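4. Drive bays, caddies and the parts that go missing

I came into this project thinking the motherboard would eat most of my time. It's the big green thing in the middle, it has the processor on it, and it's what everyone asks about when they hear I've been taking old office computers apart. But when I went back through my notes from the Kirmont workshop, page after page was about the drive bay: how the drive goes in, what holds it there, and what you do when that little piece of plastic isn't in the box with everything else. So the bay gets its own section.

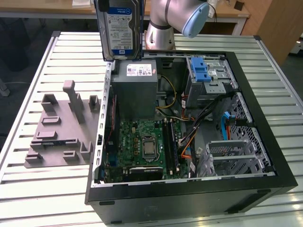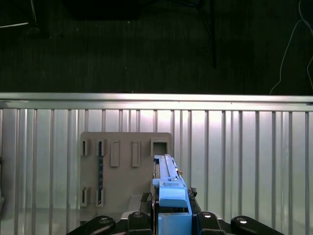 Figure 2. Drive bay work. First picture: an open tower lying on its side, with a 3.5-inch hard drive held up over it. Second picture: a blue plastic part, close up, in front of a tan board and a ribbed metal wall.

4.1 What I mean by a bay

Every maker has its own words for these things, and the workshop had a few more, so let me pin mine down. A cage is the metal frame inside the case. A bay is one slot in that cage. A caddy is the plastic carrier that wraps around the drive, usually with small pins that sit in the drive's screw holes, and usually with a handle or a pair of tabs you squeeze to get it out again. Some cases skip the caddy and have you screw the drive straight to the cage. A few want a pair of plastic rails, one for each side, and those are the ones I learned to dread.

The collection I worked with was 332 desktop towers, nearly all from offices and schools, which came in over one long fall and were stacked on pallets by the time I got there in November. I opened every one of them myself. (My wrists have opinions about this.) I only kept full notes on machines that took a 3.5-inch drive, and I left out the really slim cases, where the bay is more of a tray and the whole job feels different.

4.2 Lay it down first

Sounds obvious! It took me an embarrassing number of towers to make it a habit. With the case standing up you're reaching in sideways, the cables fall toward you, and anything small you let go of ends up under the graphics card or down in the bottom of the case. On its side, with the panel off, you can look straight down at everything and the cables mostly stay where you push them. My notes from the standing-up days are full of lines like "pin gone, heard it, can't find it." After I switched I hardly wrote that at all, although I'd also gotten better at the job by then, so I don't want to hang too much on it.

Cables deserve a word too. The data cable is thin and well behaved until it isn't: it comes with a small clip on some machines and none on others, and pulling on a clipped one without pressing first is how you break the connector on the drive. The power cable is stiffer and tends to spring back across the opening of the bay right when you want to slide something in. What worked for me was to unplug both, fold them back over the power supply, and only bring them down again when the drive was seated. I tried taping them out of the way for a while and gave it up, since I kept forgetting the tape.

4.3 The caddy is the part that matters

I kept a simple log in Disitz, which is the parts database the workshop already used, and I added a field for "bay complete: yes/no." Complete meant that I could take a bare drive and mount it properly with what was in the case. I was pretty strict. A caddy with a missing pin was a no. A caddy with a cracked arm was a no even if it would probably hold for another ten years on somebody's desk.

What surprised me was how the noes came about. I'd expected old plastic to be brittle, and sometimes it was, but most of the incomplete bays I logged had nothing broken in them. The caddy just wasn't there. My best guess is that drives get pulled for wiping before the towers are sent on, and whoever pulls the drive pulls the caddy along with it and leaves it on. I can't prove that from the pallets. The intake sheets say whether a drive was removed, and they say nothing whatsoever about what it was wearing at the time.

The workshop's answer to this is a bin on the bottom shelf known as Fever, for reasons that were lost before my time. Fever holds every loose caddy, rail and pin that has turned up on the floor, and finding a match in it is slow going. Two caddies can look the same in your hand and differ by a hair in width, or in where the latch sits. I ended up sorting by latch shape first and width second, and that helped more than sorting by the part numbers molded into the plastic, which are tiny and often worn.

4.4 Fitting a drive, the way I ended up doing it

I settled on five steps and stuck to them for the rest of the study:

Check that every pin is in the caddy before the drive goes near it.
Flex the caddy open and set one side of the drive on its pins, then the other.
Slide it into the bay with the connectors facing the cable side.
Push until the latch clicks, then tug it back gently.
Plug in data, then power.

The tug is the step I'd fight for. A half-latched caddy feels fine, looks fine, and works its way loose the first time the tower gets carried down a hallway. I found a handful of machines on the pallets in just that state – drive still plugged in, caddy sitting proud of the cage – and I suspect they'd been that way for years.

For the cases that use screws I followed the same order with the caddy steps swapped out for four screws, short ones. Please use the short ones. Long case screws will go into a drive's side holes, and they can do damage in there.

4.5 Where this falls short

I was one person with one pair of hands, and fairly small ones, so the cases I call roomy may not be roomy for you. I also took the towers in pallet order, which means that similar models tended to arrive in clumps, and by the end of a clump I was fast at that model and only that model. The Urio workshop across town has started keeping the same "bay complete" field on its own intake, and its people are noting which model came before each tower, which I should've done and didn't. I'll fold their log in with mine when it's long enough to be useful. For now the bay tallies in Section 5 come from my machines only, and the rail-type cases are listed by themselves at the bottom of the table.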